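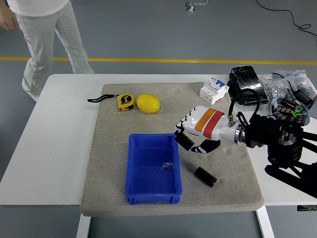
Catarina Meireles

Small Parts, Big Table

Welcome to the gallery for the Great Drawer Sort! If you've been following along since February you'll know I've been threatening to go through the small parts for ages, and we finally got going. I'm putting this page up with the one photo for now and I'll keep adding as I get through the memory card (I take far too many and then can't choose).

For anyone new, I share a workshop on Custis Lane with Hüsnü Yüksel and we fix lamps, radios, the odd amplifier and whatever else people carry up the stairs. Between us we have a wall of Wostari drawers, and 7 of those had reached the point where you couldn't open them without a ruler to hold the contents down. So out it all comes, a tableful at a time.

1. Bits on the white table

I love this one for the colours. The yellow tape measure and the lemon are so close to each other in shade that I'd happily paint a door in it, and then you've got that stripe of yellow on the floor behind as well. I'm a sucker for yellow on grey and white. My whole kitchen is going that way, slowly, one tea towel at a time.

The mat is my favourite thing to sort on. It's thick, and it has a bit of texture, so tiny things tend to stay put when you set them down. I used to work straight on the bare tabletop and spent half my life on my knees with a torch looking for washers. If you only take one tip away from this page, get yourself a mat with some grip in it! Pale is better than dark too, unless everything you own is beige.

Screws first, if you're wondering how we go about it. I bag them in clear plastic and I will not be talked out of it. Tins look lovely on a shelf (I had a whole row of old cough lolly tins at one stage, very handsome) but you have to open every single one to find out what's in there, and you always open the right one last. With a clear bag you can hold it up to the window. The hardware bits go in the same way, and I write the size on the outside in marker once I've checked a couple against the gauge.

We did once buy a bulk box of 2000 screws from Doležal because it was cheaper by weight, and I'd like to report that this was a mistake. They're perfectly good screws. They're just all the same length, and it's a length we hardly use. If you're local and building something, please come and get some.

The capacitors live in a bowl while we sort. I'm very fond of the light blue bowl, and the brown ones look surprisingly good enough to eat in it, especially with those bits of bright green peeking through. Please don't. They're electrolytics, and Hüsnü goes through them by value and voltage, then tests each one before it's allowed back in a drawer. Old ones drift. We kept a lot of old stock for sentimental reasons and he's been very patient with me about letting it go. His rule is that if he wouldn't put it in his own mother's radio it goes in the recycling tub. She has 2 radios, both immaculate, so the bar is high.

The little circuit breaker gets its own drawer now, along with its friends. I like them as objects. They've got that chunky click when you flip the toggle and I could do it all day. Blue toggle, blue label, very smart. For the record, we don't install them. Anything that goes in a switchboard is a job for a licensed sparky and I'll say so to anyone who asks, including my brother-in-law, who has asked more than once. We keep them for the display board that we take to the open day over at Zustarau, where kids line up to click them on and off until the batteries in the little lamps give out.

Tape measures! We had them in three different drawers, which explains why I could never find one. The ones with a wrist strap are winning. I hang the strap over a hook by the door and that's its home, and if I find it anywhere else I know it was me (it's always me).

Power adapters are the swamp of this whole project. Everyone has a box of them and everyone is afraid to throw any out. We've started tying a tag to every cord with the voltage, the polarity and the plug size, and anything without readable print on it gets measured at the bench or goes out. It's slow and a bit dull, so I save it for when there's good music on. Wrap the cord in a loose loop, by the way, and don't wind it tight against the body. That's what cracks them where the cable goes in.

Black zip cases next. I can't resist one. Meter leads go in one, small drivers in another, and I've got a spare I keep moving from shelf to shelf pretending it has a purpose. I want to sew little coloured tabs onto the zips so we can tell them apart without opening them all. Has anyone done that? Did the tabs last? I was thinking of grosgrain ribbon, but Hüsnü reckons it'll fray and says to use heat shrink instead, and I hate that he's probably right.

A few of you asked about the table. It's plain white with rounded corners, and I'm a big believer in rounded corners on anything you walk past at hip height. I've had the bruises from the other kind. White is a pain to keep clean, I'll admit, and solder flux leaves a tea-coloured ring if you don't get to it quickly. A bit of isopropyl on a rag does the job.

Still to come on this page: the resistor drawers (pray for me), the knobs, the mystery switches and a big mixed tin of fuses. We usually pack up at 6 and I try to get a photo or two before everything is put away, so I'll add them in order underneath as they're ready.

If you spot something you need for a project, leave a comment with the number of the picture and what you're after. Most of it is free to a good home, apart from the light blue bowl!

Catarina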